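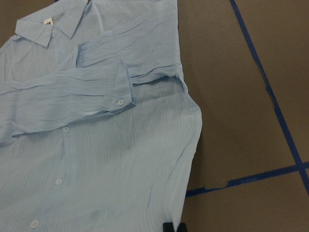

The pale blue crinkle shirt, one sleeve in.

August 4, 2018

I spent this morning going through the shirts. There is a bag going to the op shop in Osdale and another going in my suitcase for Dradport, and for most of the week I couldn't have told you which was which.

The blue one is coming with me. It's a light thing with fine pleats running the length of it, and it is the worst shirt I own to fold. A plain cotton shirt has some weight and stays where you put it. This one slides about, and if you press down on it to get a sharp edge you end up with a crease going across the pleats. I don't iron it. I ironed one like it years ago and it came out flat and a size bigger.

What I do now is button it up, lay it out on something that isn't slippery and smooth it with the side of my hand, always from the collar down. Then a sleeve comes across the chest and doubles back on itself, so the cuff ends up over the middle of the body. Second sleeve the same. After that the sides come in and I roll it from the hem. The sleeves always look a bit rumpled and I've stopped going back to fix them.

Zuleica Figueiredo showed me the rolling part when we shared a flat on Jevine Street. She also told me to do up the cuffs first, which I still forget half the time.

The rest of the pile was easier. Two work shirts to the op shop, a check one with a torn pocket to the rag box, and the grey jumper back in the drawer until I decide. I weighed the travel lot on the kitchen scales out of curiosity and it came to 600 grams — less than my boots by a long way.

I still need a proper bag for the shirts. Biswas had a mesh one for 20 dollars but the zip felt cheap, so it's a pillowcase for this trip. The bus leaves Tuesday and I haven't started on the socks.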